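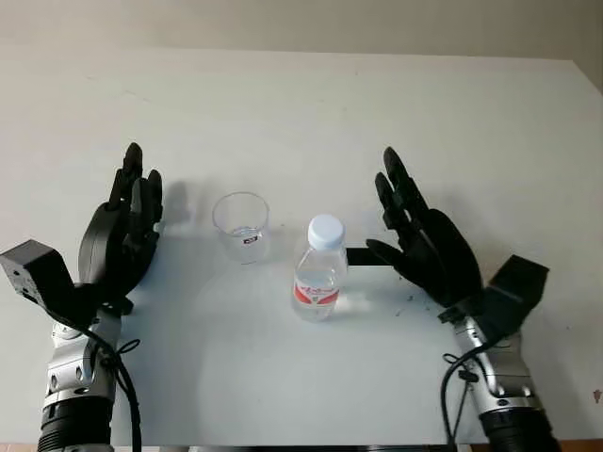 Clear drinking cup and small water bottle on a white tabletop

Votent Clear Cups, sleeve of 85

We've carried these cups at Sfeir for years, and they're still the ones we reach for when family comes over - light in the hand, nice and clear, and sturdy enough for a second pour of lemonade! Each sleeve holds 85 cups, and orders of 2 sleeves or more ship together in one box. Planning something bigger, like a school picnic? Ask us about the 3000-cup case.

Item no. 1559
Lids sold separately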